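Folding table check, Stemgate linen room – June, morning round

Table surface: OK. I ran my palm over the whole top and nothing snagged. I did this one first because a rough spot will pull a thread faster than anything.

Walls, back and sides: OK. Wiped down, no lint in the corners.

Front panel: PASS WITH COMMENT. Scuffs and a few small dark marks. I had a go with the cream cleaner and they mostly laughed at me. Cosmetic only, but please don't use the green pads on it!

Metal rail, left side: OK. No burrs, nothing for a hem to catch on.

Cloth laid on the table, one piece at a time: OK.
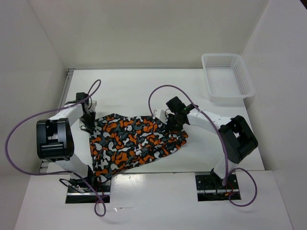
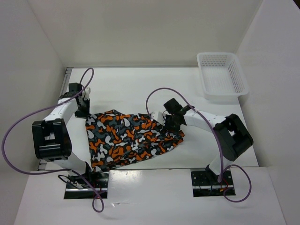 Samina Shaikh read this over and wants the rail checked with a scrap of old cotton next round, as a bare finger misses the little nicks. Fair enough – I'll add it to the sheet.

Floor in front of the table: FAIL, fixed on the spot. The mat had curled up at one corner (I caught my toe on it, so I can vouch for that). Taped for now, new one asked for from Sandhu.

Aisle width: 1000 mm, OK.

Spare cloths: 76 on the shelf, all dry.

Still open: new mat, front panel marks.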